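The woman who walks Stekthorpe's water

She asked me not to print her name, and after an afternoon in her kitchen I understand why. In a town the size of Stekthorpe everyone knows who she is anyway, and she would much prefer to be stopped in the grocery store about the creek than about herself. So I'll call her the walker, which is what the kids on Bae Street call her, and she doesn't seem to mind.

She has been walking the length of Serkent Creek for 22 years, from the culvert behind the old feed store down to where it slips under the county road, and she writes down what she finds. The notebooks fill a whole shelf over her refrigerator, and she pulled down three of them before I had my coat off.

"I started after my second knee operation," she told me, pouring coffee for both of us. "The doctor said walk on something soft, and the creek path was the softest thing I could think of. Then one morning the water smelled like pennies and I wondered how long it had smelled like that. And I didn't know! I'd lived here my whole life and I couldn't have told you."

So she bought a notebook and a thermometer. In the beginning she wrote down the weather, the smell, the color, and whatever birds were around. (There is a long and rather bitter passage about a heron in the second book, which she read to me twice.) Later on she took a weekend class at the Trendum nature center, an hour's drive each way, and learned how to look under rocks for mayfly larvae.

"They're fussy little things," she said. "If they're there, you can relax a bit. If they go missing, you start asking who's been washing what into the storm drain."

I asked if the town had always been glad of her help. She laughed for quite a while at that and got up to let the dog in.

"I've been called a nuisance at meetings, and once in the parking lot. I stood up one July and read them a page from the book, just the dates and the temperatures, and a man asked me who was paying me. I said my late husband's pension was paying me, and would he like to come along on Saturday? He did come, too. He brought doughnuts."

What came out of that walk, eventually, was the strip of willows on the east bank. The town put up $3,950 for it and the church down the road dug most of the holes. There were 32 trees in the first planting, and she can tell you which ones the deer got.

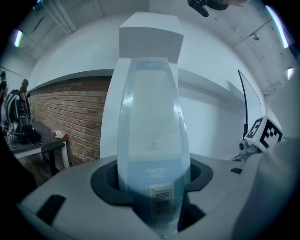

"People think shade is just for sitting in," she said. "But that stretch used to get so warm in the summer you could have bathed a baby in it. Now I put my hand in and it's cold clear up to the wrist, and I stand there grinning like a fool."

By her own reckoning she has made almost 2,000 trips down that path, and she has no plans to stop, although she does take a stick along these days and skips the steep part when there's ice. Her granddaughter has typed up the first four notebooks. The fifth has been slow going, on account of it being dropped in the creek.

We went out together before I left, down past the feed store and along the fence. She talks the whole way - to me, to the dog, to a kingfisher that wanted no part of it - and then she gets to the flat rock by the bend and goes quiet, and out comes the pencil.

I asked her what she was putting down.

"Clear," she said, still writing. "Low for the time of year. Smells like mud. Visitor wore the wrong shoes."

The next walk leaves from the feed store on 3rd June at eight in the morning, and anyone is welcome, with or without a dog.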